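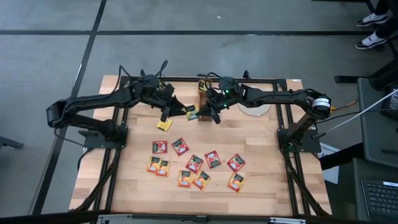 Why Does Food Go Stale?

Maybe you have done this. You open a cracker on Thursday and it breaks with a loud snap. You forget the rest on the kitchen counter, and two days later the crackers bend a little before they break. They taste tired. We say that they are stale.

What happened to them? The answer is in the air, and it is water.

Air always has some water in it, even when you cannot see any cloud or rain. This water is a gas, and we call it water vapor. A cracker is baked until it is very dry. When it sits in the open, it takes water vapor from the air, very slowly, and the hard walls inside the cracker become soft. A crunchy sound needs hard walls that break quickly. Soft walls only bend.

Bread is different, and this surprises many children. A cracker becomes stale by getting softer, but bread becomes stale by getting harder. Bread is full of starch. When the bread is hot from the oven, the starch is loose and holds water well. As the bread cools, the starch slowly goes back into tight little groups, and the bread feels firm. If you warm old bread in the toaster, some of these groups open again. For a few minutes the bread is soft inside, so eat it quickly!

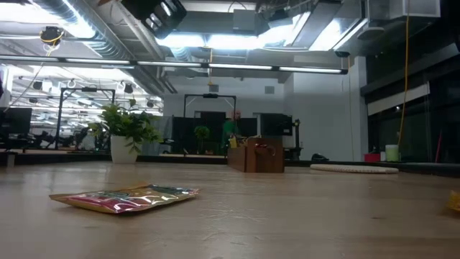 Fat can become old too. Chips and nuts have a lot of oil in them, and oil does not like oxygen, the part of the air that we need for breathing. Oxygen changes the oil little by little, and after some time it smells like old paint or wet cardboard. The word for this is rancid. Light makes it happen faster. A snack bag with a shiny foil surface and pressed edges, like the one lying on the wood here, is made to keep out three things: air, water vapor and light. The metal layer in such bags is often much thinner than a hair.

Many chip bags are also filled with nitrogen before they are closed. Nitrogen is a gas that is already most of the air around us. It does not change the oil, and it makes a soft pillow so the chips do not break.

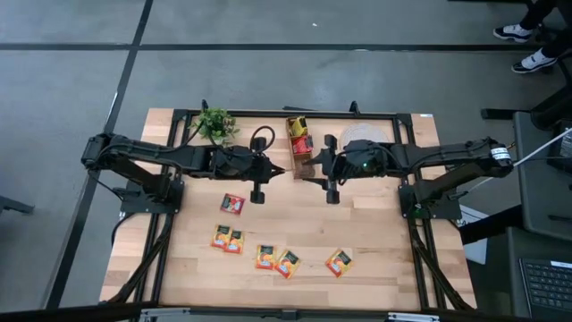

Adhiambo Massawe

Try it at home

You need two crackers from the same box, a small jar with a lid, and a plate. Put one cracker in the jar and close the lid well. Put the other cracker on the plate, and leave the plate in the kitchen, away from pets. Wait until the next evening. Now break each cracker close to your ear. Which one is louder? If your kitchen air is dry, you may need to wait one more day. You can also try the bathroom after somebody takes a shower, but please do not eat that cracker.

Words to remember

Water vapor: water when it is a gas.
Starch: a part of bread, rice and potatoes that gives us energy.
Rancid: the bad smell and taste of old fat.
Nitrogen: the gas that makes up most of our air.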